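Dreto Bread Club: Your Questions

Home » Baking Days » FAQ
Last updated Nov 1, 2025

What is the bread club?
We're a group of home bakers in Grirnstead who get together twice a month to bake, swap loaves and eat far too much butter. It began with Malathi Thomas and Indira Poduval sharing one oven, and there are now 21 of us. New people are always welcome!

Do I need to know how to bake?
Not at all. If you can stir, you can join in. Most newcomers start with a plain pan loaf and move on to shaped rolls by their second or third visit, and the first time you pull a twisted roll out of the oven is a great moment (I still get excited, and I've been at this for years).

What should I bring?
An apron, a clean dish towel and something to carry your bread home in. Flour, yeast and salt are covered by the session fee.

How do you make the twisted rolls?
Everyone asks! Use 575 grams of bread flour and a soft, slightly sticky dough. After the first rise, divide it, roll each piece into two ropes, cross them in the middle and twist toward the ends. Pinch the ends hard or they'll spring open in the oven. Elango Pinto likes to brush his with milk. I use egg. Try both and tell us which you like!

Why did mine brown more on one side?
Most home ovens have a hot corner. Turn the tray halfway through. A toasty patch won't hurt the flavor, and some of us fight over those.

What kind of basket is best for serving?
I love a rectangular one for long rolls, because you can lay them side by side and see every twist. Woven synthetic rattan is very easy to live with: shake out the crumbs, wipe it down with a damp cloth and let it air dry. A thick braided rim is a lovely touch next to braided bread, too.

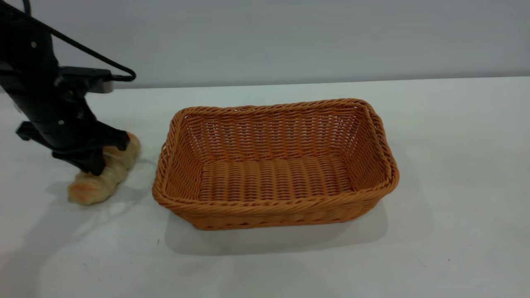 Let your rolls cool completely on a rack before they go into a basket, or the bottoms get soft. Line it with a towel if you're serving something seedy or sugary. Long rolls look best all pointing the same way, and if you have a lot of them, put the sturdiest ones on the bottom.

Can I leave them in the basket overnight?
Better not, they dry out fast. Bag them once everyone has eaten, or freeze them the same day. Ten minutes in a warm oven brings them right back.

Can I bring my kids?
Yes, please do! They're terrific at twisting. Let Subbarao Bhat know ahead of time so he can set out extra dough.

When is the next big bake?
In March, at the Clulska hall. Sign-up sheets will be by the door at our regular sessions.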